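Skikar Court Residents' Association
Minutes of the meeting held 8/11/23

Present: Anca Ciobanu (chair), Costel Grgić, Senad Trajkovski, Ruaridh Niven (minutes)
Apologies: Krešimir Leka

1. Last minutes
Agreed, except that Senad did not "welcome" the new parking plan. He said he would wait and see. Corrected.

2. Heating contract
Ackroyd have offered a two-year deal and say bills will fall by 15 percent. Costel asked, 15 percent of what. The letter doesn't say. Anca noted that the last firm promised much the same in July and the bills went up. Ruaridh to ask for the sums in writing. No vote until we have them.

3. Front gate
Cesano want $2000 for a new lock and keypad. Senad doubts the keypad will outlast the one we have, which was also sold to us as weatherproof. Costel thinks a plain key would do. Anca to get a second quote, from Josov if they ever pick up the phone.

4. Bike room
There are 24 hooks and still bikes on the stairs. Ruaridh suggested tags. Senad said we tried tags. Left for next time.

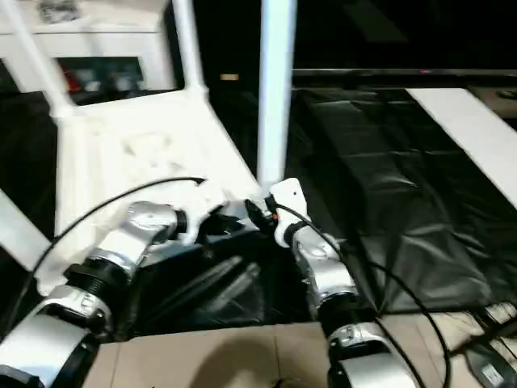

5. Newsletter
Costel is not convinced that anyone reads it. Anca said two people wrote in about the last one, both to complain about the bin times, which were wrong. It will go out once more with the right times. Senad to check them with the city first.

6. Any other business
Krešimir sent a note asking for a summer party. Costel asked who would clean up. Held over until Krešimir is here to answer.

Closed at 9:15.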